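Drawer foam for odd-shaped parts: cut it or buy it?

Forum: Workshop Storage and Small Parts
Views: 1,278

plainsawn_pete
Member
I'm redoing the top drawers of my Havico cabinet in February when work slows down. Right now everything slides to the back when I pull a drawer open. I want foam inserts. Drawer depth is 50 mm inside. Do I buy sheets and cut them myself, or pay somebody? I own a knife, a drill and not much patience.

torque_and_tea
Member
Cut it yourself. Two-layer sheets, dark on top, bright underneath. Trace the tool, cut straight down through the top layer, peel it out. I did 12 drawers this way and the only blade that held up was a long snap-off kind. Change it more often than you think you need to.

gridline
Senior Member
Disagree for small parts. Tracing works for wrenches. For short, chunky stuff you need clean walls or the piece tips over. I had mine cut by a shop in Braltstead from a drawing I sent them. More money, but I haven't touched it since.

plainsawn_pete
Member
Most of mine is small. Sockets, knobs, a few odd-shaped fittings. What does a multi-shape layout look like? Do you leave the same gap between everything?

gridline
Senior Member
Same spacing if you can. I draw a grid first and put one item in each square, even if some squares end up mostly foam. Three by three is plenty for a small block. You can mix hexagons, groups of little round holes and odd outlines without it getting confusing, and red foam makes an empty pocket easy to spot.

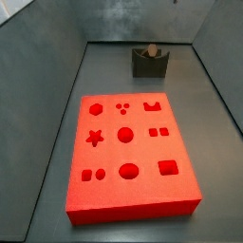
Reply #6

torque_and_tea
Member
A grid wastes space. In a shallow drawer I nest the shapes so the narrow end of one goes beside the wide end of the next. I got 13 pliers and cutters where a grid would have held maybe eight.

gridline
Senior Member
And where do your fingers go?

torque_and_tea
Member
Half-round notch at the handle. One per tool.

shelf_bracket
New Member
Does anyone know if Ondico sheets are any good? They're cheaper than the Boström ones at my local place.

torque_and_tea
Member
Haven't used Ondico. Press your thumbnail into a sample. If the dent stays, skip it.

oldvise
Member
One thing on round holes. Don't use a twist drill in foam, it grabs and tears. Take a piece of thin-wall tube, sharpen the end with a file and turn it by hand.

plainsawn_pete
Member
OK. Plan is to nest the long tools and do a grid for the small stuff. I'll try the tube on a scrap piece first. Gridline, did the shop want a drawing with dimensions or will they take a tracing?

gridline
Senior Member
Mine took a scan of a tracing as long as there was a ruler in it. Ask them to add a millimeter all around for sockets or you'll be prying them out.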